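第三章 餐桌整理练习:准备与第一次试跑

写在前面

翻到这一章的时候,您多半已经把 Fidgate 的底座装稳,也做完了第二章的空载校准。如果还没有,请先回去把那一章走完,不必着急,餐桌又不会跑掉。

很多用户来信,开口第一句都是同一个问题:机器到底能不能做家务了?我们的看法是,能做一点,而且要看是什么家务。把一只放正的碗从桌子这头挪到那头,Fidgate 已经做得相当稳当;把一张吃过饭、择过菜、孩子又在上面写过作业的桌子收拾利索,它还差着一大截,您自己动手肯定快得多。所以本章不叫“自动收桌”,叫“练习”。您带着它练,它慢慢熟悉您家的碗盆和桌子,您也慢慢摸清它的脾气,知道哪些活儿可以放心交出去,哪些活儿最好自己顺手做掉。

本章适用于配 Grisident 二指夹爪的机型。使用 Oakley 吸盘组件的用户请看第四章,两者的抓取方式差别很大,参数不能混用。

3.1 开始之前

请先看一看您打算练习的桌子。圆桌、方桌都可以,桌面摇晃的话先垫稳桌脚。我们建议从餐桌开始,因为上面的东西大小合适,又多半摔不坏。

适合第一次练习的物品:
塑料盆、塑料碗
不锈钢盆(空的)
一次性餐碗(空的)
还没拆开的整把蔬菜

暂时不要放上去的物品:
玻璃杯、瓷碗、砂锅
刀具、剪刀、削皮器
盛着汤水的任何容器
刚离火的锅和盖子

注意:请不要拿家里有纪念意义的餐具来练。我们收到过几封很伤心的来信,实在不愿意再收到新的。

3.2 摆放物品

1. 如果桌面怕划,可以铺一层旧报纸或用过的练习纸。纸张要铺平,翘起来的角用胶带压住。夹爪从侧面靠近浅盘的时候,很容易连纸一起夹起来,这种情况在试跑中非常常见,遇到了不用慌,按暂停键,把纸抽出来就好。

2. 把物品放到桌上,开口朝上,彼此之间留出至少 3 厘米的空隙。夹爪张开以后两侧都需要地方,挨得太紧,它会把旁边的东西一起推走。

3. 每次最多放 12 件。放得再多,程序也会运行,只是规划时间会拖得很长,您站在旁边等着也怪没意思的。

4. 把最大的盆放在离底座最近的一侧。大盆挡视线,放得太远,后面的小碗就容易被漏掉。

5. 检查窗户。强光正对着金属盆的时候,盆底的反光会让识别结果来回跳动。拉上窗帘,或者把金属盆换到背光的位置,通常就能解决。

提示:同色的盆碗套在一起时,程序往往会把它们认作一件。如果您希望它一只一只地拿,请先用手分开。叠着的碗要怎样逐只取下,我们还在改进,眼下的成功率不足以写进说明书里。

3.3 教它认识您家的东西

Fidgate 出厂时已经认得一批常见餐具,可是各家的厨房实在太不一样了,有贝壳形的碟子,有用了许多年的旧铁盘,也有外卖留下来舍不得扔的碗。多花一点时间示教,后面会省心许多。

1. 在主屏幕上选择“示教”,再选“新物品”。

2. 手握示教夹爪,张开夹口,从物品的上方缓缓靠近。动作要比您平时拿东西慢一些,想象自己在给一位认真但是有点迟钝的学徒做示范。

3. 让一根夹指伸进碗沿内侧,另一根留在外侧,轻轻合拢,听到提示音后停住。

4. 把物品抬起一点,平移到您想放的位置,再放下。松开夹口以后先往上退,不要横着拖,否则薄碗会被带翻。

5. 同一件物品从不同方向各示教一次。浅盘和宽边盆要多教几次,它们的边沿又低又滑,是最容易失手的一类。

6. 选择“保存”,给它起一个您记得住的名字。叫“大盆”可以,叫“外婆的那个盆”也可以,系统并不介意。

注意:袋装的东西请暂时跳过。塑料袋一夹就变形,里面的重心还会跑,夹住绳结提起来有时可行,有时会把袋子扯破。整把的蔬菜倒是可以试一试,请夹靠近根部较硬的一段,不要夹叶子。

3.4 第一次试跑

1. 请家里的小朋友和宠物离开桌边,自己站在够得着急停按钮的地方。

2. 在主屏幕上选择“餐桌”,速度设为 70。这里的数字是百分比。第一次请不要调到更高,哪怕它看上去慢得让人想伸手帮忙。

3. 选择目标区域。可以是桌子的另一侧,也可以是旁边的托盘。水槽暂时不要选,底座的防水等级不适合靠近水龙头。

4. 按下“开始”。夹爪会先在桌面上方走一圈,然后停下来,在屏幕上标出它认出来的东西。

5. 逐件核对。认错的点一下改正,不想让它碰的点“保留”。纸巾盒、作业纸、孩子的铅笔,都建议设成“保留”。

6. 确认后再按一次“开始”,它会从离自己最近的一件动手。

小心:运行过程中请不要把手伸到夹爪与桌面之间。夹力虽然不大,夹到手指还是很疼的。需要挪动物品,先按暂停,等指示灯变成黄色再伸手。

3.5 常见情况

夹起来又掉了
多半是碗沿太滑,或者夹指上的软垫沾了油。用湿布擦净软垫,晾干后再试。仍然掉落的话,请对这件物品重新示教。

停着不动,屏幕显示代码 179
表示它看见了东西,却找不到能下手的角度。常见于紧挨在一起的碗,或者斜靠着别的物品的盆。用手把它们扶正、分开,再按“继续”。

把印刷图案当成了物品
报纸和练习纸上的插图偶尔会被误认。把纸翻到字少的一面,或者换成素色的桌布。

整理的顺序看不懂
它只按远近来排,不会像您那样先想着哪一只等会儿要用来洗菜。这一类判断目前还得由人来做,您可以在屏幕上拖动图标,把次序改过来。

3.6 练习之后

关机前让夹爪回到停放位,擦干净软垫,顺便看一眼连杆上的螺丝有没有松动。示教记录保存在机器里,断电不会丢失。如果您愿意把记录分享给 Certhorpe 服务中心,请在“设置”里打开上传选项,默认是关闭的。

本章内容更新于 7月25日。软件版本比这更早的用户,“保留”按钮的位置在屏幕左下角,功能相同。

第一次练习时,桌上东西的多少不妨参考图 3-1,再按您家的情况减去几样。纸巾盒记得设为“保留”,芹菜可以留到盆和碗都练熟以后再试。
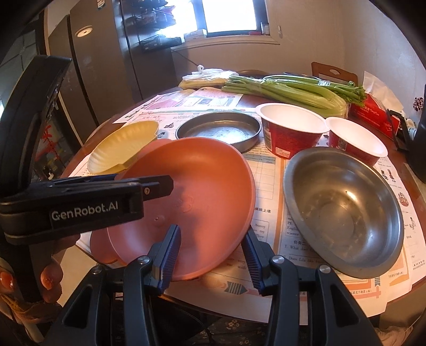
图 3-1 铺了报纸和练习纸的圆桌,桌上有盆、碗和芹菜,夹爪张开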